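Talk notes: What My Robotics Club Taught Me About Tables

(Talk is at 7, doors a bit before. Slides are on the stick AND on my laptop. Drink some water first.)

Hi everybody, thanks for coming out on a Sunday evening! I'm Hamisi Temba, I help run the student robotics club over at Lundon, and I was told I could talk for half an hour, which anyone who knows me will tell you is a dangerous thing to say. I've got it down to 29 minutes if I don't wander. I'm going to wander.

SLIDE 1, the club

Quick show of hands, who has built something with a motor in it? (Wait. Say something nice whatever the answer is.)

Okay. So we meet after school, mostly ninth and tenth graders, plus a couple of seniors who really should be doing college applications. For a long time we did what most clubs do. We built a thing with wheels, we drove it around the gym, and it fell apart in May. I love wheels! But the kids were getting bored, and I was getting a bit bored too.

Then last fall one of the tenth graders asked why our robots never pick up anything real. Everything we'd ever grabbed was a foam block or a ring made for grabbing. And I didn't have a good answer for her.

SLIDE 2, the Chege project

We named the project Chege. It was the students' pick and they outvoted me, I wanted something with a pun in it. The plan was simple to say out loud: teach a two-finger gripper to handle the stuff people keep in their houses. You hold the gripper in your own hand, you do the job with it, it records what you did, and then you use those recordings to train the arm back at school.

(Pause here, somebody always asks if that's cheating. Say no, it's how you learned to tie your shoes, someone's hands went first.)

What I like about working this way is that a kid who has never written a line of code can be really, really good at it. We had students who'd sat at the back all year suddenly telling everyone else how to come in on a cup. You leave the school bench behind and go work in a real home, with whatever happens to be on the table.
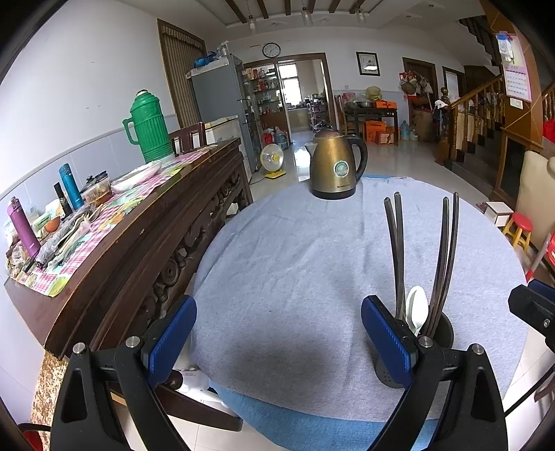
And a real home is a lot harder than a gym. Take chopsticks. We spent one entire meeting on chopsticks, because they're long and thin and they lean every which way, and if you close the fingers a hair too early you've got one of them and the rest go for a ride. A spoon standing in the same holder makes it worse, since now you have to decide what you're even going for. The kids came up with the rule "look, line up, then squeeze," and they say it out loud while they do it, like a little chant.

Kettles are their own headache. The handle is the obvious place, sure, but come at it from the wrong side and your wrist is all twisted up. (Do the wrist thing with my arm. It gets a laugh.) And tablecloths! Soft cloth moves when you push on it. We had never once thought about that, all our practice had been on bare benches.

SLIDE 3, the numbers

By the end of the spring we had 568 recordings we were happy to keep. We threw out plenty more. Our house rule was that no session ran longer than 60 minutes, and I stuck to that even when they begged, because tired people get sloppy and then you're training your robot to be sloppy.

We kept all our labels in one shared spreadsheet we called Amemico. Don't ask me what it stands for, it was a typo in the first file name and it stuck. If you start a club project like this, please agree on your labels in week one. We had "mug," "cup," "Mug" and "mug 2" and it took two meetings to untangle.

SLIDE 4, did it work

Sort of! The arm at school, which the kids call Flasier, is now pretty good at upright things with some space around them. Bottles, great. A spoon by itself, good. Chopsticks, we're still working on it, and I've got a short clip where it misses four times in a row and then very proudly holds up nothing. (Play the clip. Let them laugh. If the sound doesn't work just keep talking.)

I showed that clip to the parents too, and I think they liked it better than the good ones.

SLIDE 5, if you want to try it

Start with one table and three objects. Let the students pick the objects. Ask before you move anything in somebody's house, and put it back where you found it. Bring spare batteries, then bring a few more.

Okay, questions. I'll be by the coffee afterward, and Flasier's older gripper is in my bag if anybody wants to have a go with it.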